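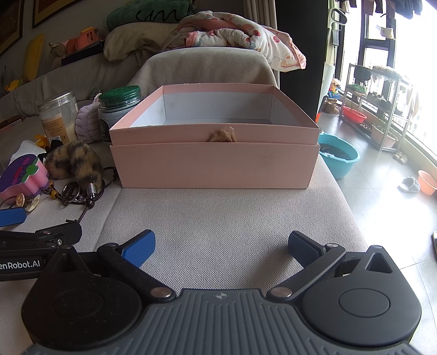 Does the thickness of cardboard decide how much weight a small gift box can hold?

Only partly. In our tests the way the corners were joined mattered more than the thickness of the board.

Packaging project, group report
1/9/24

We compared boxes from 3 suppliers, Brillano, Jivard and Plinon. All were the same size and were bought flat or ready made from the Chávez stationery shop near the college. Each box was placed on a desk with its lid off and loaded with bags of dry sand, 60 g at a time, on a board resting across the rim. We left every load in place for 300 seconds before adding the next one. A box had failed when any side bent outwards far enough to touch a ruler fixed beside it.

The best result was 1,634 g, from a Plinon box with glued corners. The Brillano board was thicker but its corners were only folded and tucked, and they opened before the sides bent. Jivard came between the two.

Problems

The sand bags were not all filled evenly, so the board sometimes tipped to one side. We repeated those runs. We also stored two of the boxes by a window and they may have picked up damp, which we did not measure.

Further work would use a flat metal weight and test the bases as well as the sides.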